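Carkeo Clears Its Desks, or Most of Them

Saturday, January 21, 2023

The annual desk clearance at Carkeo, the label and packaging studio on the second floor of the old Lorkitz building, ended this week with one desk finished, several improved and a box of chargers in the hallway that belongs to everyone and fits nothing.

The studio holds the event every January, in the slow stretch after the holiday orders go out. The rules fit on a sticky note. Staff get 48 hours, spread over as many days as they like, to take everything off their desks and put back only what they have used since the last clearance. Whatever is left over goes to the swap shelf by the stairs. Whatever the swap shelf refuses goes home, where it becomes a household matter.

This year's rules added a limit of eight objects per desk, computer not included. The limit lasted until lunch on the first day, when it was pointed out that a pen cup with pens in it could be one object or 14, depending on how badly a person wanted to keep the stapler. A revised rule allowed containers to count as one. By midafternoon the supply closet had run out of containers.

"I put everything in a shoebox and put the shoebox on the desk," said one designer, who asked to be identified only as compliant.

The prize is a $500 credit toward furniture from Skustis, the office supply store across the street, and it has been known to cause bad feeling. Last year's winner spent it on a desk shelf, which has since filled up.

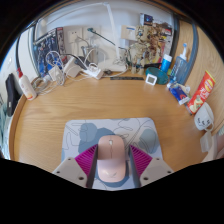

Power cords were the hardest category, as they are every year. The studio moved in with more outlets than it knew what to do with and has been catching up ever since. On one desk, a pale wood one with a rounded front edge, the white charging cables had spread over the back left corner along with two adapters and a power strip, leaving the pink mouse and its doodled pad to hold the territory up front. A snack can leaned at the other end, next to a mug. Supporters of the desk's present arrangement say the front is what matters, and that a back row is a kind of storage.

That argument has a following at Carkeo. A small faction holds that anything standing against a wall is technically shelved, and that only the part of a desk where the elbows go should be judged. The opposing view, heard mostly from people who sit near the window and own very little, is that a desk is a desk all the way back.

The chargers were pulled into a single cardboard box on the last afternoon and sorted by shape. Four were claimed right away. The remainder were tried in a series of phones, a speaker and an elderly label printer, without result, and the box was moved to the hallway with a note inviting people to help themselves. The next morning it was noticeably fuller.

The swap shelf did better. A desk fan, a cactus and three identical calendars found new owners, though the calendars were for 2022 and seem to have been wanted for the pictures. A ceramic frog went around the office twice and is now back where it started.

The Skustis credit went to a bookkeeper whose desk holds a keyboard, a lamp and a tissue box. Rivals noted that she works from home on most days. She has not decided how to spend the money, but she was seen on Friday looking at a filing cabinet.

Azar, the coffee counter downstairs, supplied the pastries for the judging. Crumbs did not count against anyone's total.

The same rules will be applied to the kitchen drawers in February. Sign-up is on the refrigerator door, under the takeout menus.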